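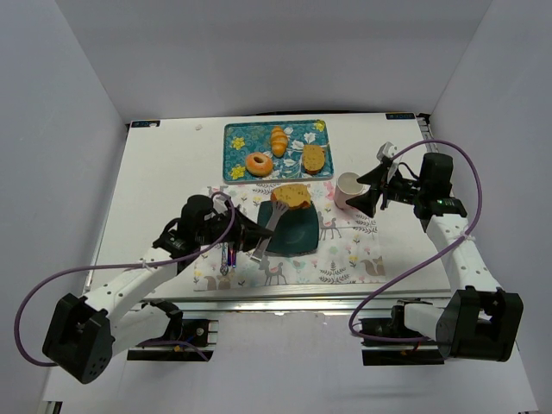
Home Diary Garden Recipes Letters About

I woke at ten to five again, which seems to be my hour now, and lay listening to the radiator knock before I gave up and went down in my big socks to put the kettle on. It is December and properly dark at that time, and the kitchen window only gives you yourself back, hair and all. I had made up my mind the night before that I would finally sort out my grandmother's letters, so I carried the shoebox to the table and then, of course, spent a good half hour deciding what to eat instead. (Toast. It is always toast.)

The letters are mostly from the years when she was first in Londodano and my grandfather was still away working on the boats. She wrote him one every week and he kept them, bless him, folded in four and tied up with kitchen string. There are 24 that I can read straight through and a good many more where the ink has gone brown and faint and I have to hold the page up to the lamp and guess. What surprised me this morning was how much of it is breakfast! I had been expecting love and worry, and there is some of that, but mainly she tells him what she ate and who came by while she was eating it. "Latifa Kabbaj brought a loaf and stayed until the coffee was finished, and then we made more coffee." That is very nearly a whole letter.

I remember Latifa, a little, from when I was small. She lived across the landing and had a way of knocking with her elbow as her hands were always full. By then she must have been seventy, and she and my grandmother still had their mornings. They would put out the good plates for each other, on an ordinary morning, with only the two of them there, and I thought this was the height of elegance. At our house the good plates lived in the cabinet and came out for funerals.

So after I had read six or seven letters I got up and took down the Higuchi plates, the ones with the little gray fish that I was given when I retired and have used perhaps twice. I washed the dust off and had my second slice of toast on one of them, with the last of the Clurna marmalade, scraping round the jar with the long spoon. I can't say it tasted any different, but I sat up straighter, and I didn't read the back of the cereal box, and I was still sitting there when it got light and the neighbor's cat came along the fence looking put out about the frost.

Later I walked down to the market for bread. The woman at the stall had seeded rolls and the dark rye I like, and I bought both, with no idea who was going to eat them all. On the way home I stopped at Jean's and gave her two of the rolls and she made me come in, and that was an hour gone, very happily. Her hip is better. Her son is thinking of moving back, but then he has been thinking of it since spring.

I did get some real work done in the afternoon. The readable letters are in order now, in the blue folder, and the faint ones are lying flat under the atlas. There is one place name I can't place at all. It looks like Gilura, and she writes of "the bakery at Gilura" as if he would know it perfectly well. I looked through the atlas before I put it to use as a weight and found nothing. Maybe it was a street, or a person.

Soup for supper, with the rye. Tomorrow I must call my brother and ask whether he has the rest of the string.

Comments

Marguerite: My mother and her sister did the same, every morning at eight, with a tablecloth and everything. I have the tablecloth still. Lovely to read this.

oldharborpete: Could Gilura be the name of a shop? Plenty of bakeries were called after the family's village.

Dot in Ohio: I took my wedding china out after reading this and had a boiled egg off it. Please tell us more of the letters when you can!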